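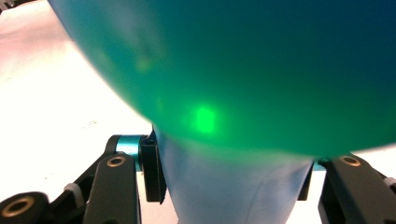
The Ferry Office at Plavasine

The last boat to Zimero left at dusk, and after that the woman in the ticket office had nothing to do but add up the day. She wrote the figures in pencil. The company, Staladmont, wanted them in ink, so every morning she went over them again with a pen.

On the night the letter came she had taken in 2,487 crowns. The letter was one page long. The route would close at the end of June. She would be paid for 18 days after that, and she was to return both keys by mail.

She read it and put it under the cash box. Then she locked the door and walked up the hill to Jelínek, the bakery, which stayed open late for the ferry crew. The baker gave her a roll and asked if it was going to rain. She said it might.

She had come to Plavasine at nineteen, meaning to stay one summer. Her mother had been on the other side of the water then, in Zimero, and she could cross on a staff pass whenever she liked. She hadn't crossed much. There was always a shift, or wind, or a cold. 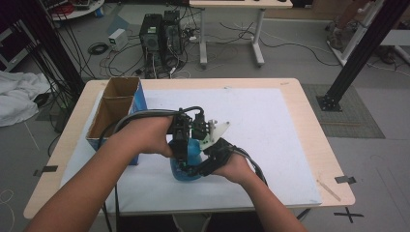

In the morning she went over the figures in ink. A man came to the window with a bicycle and asked for a return ticket. She told him the bicycle was extra and he paid it without arguing.

When he had gone she tore off a second ticket, stamped it, and put her own money in the box. She turned the sign around in the window. The deckhand looked at her coat and then at the office behind her.

"Who's selling?" he said.

"It's shut until two."

He lifted the chain. She found a seat on the left side, out of the wind, and held the ticket in her glove until he came around to punch it.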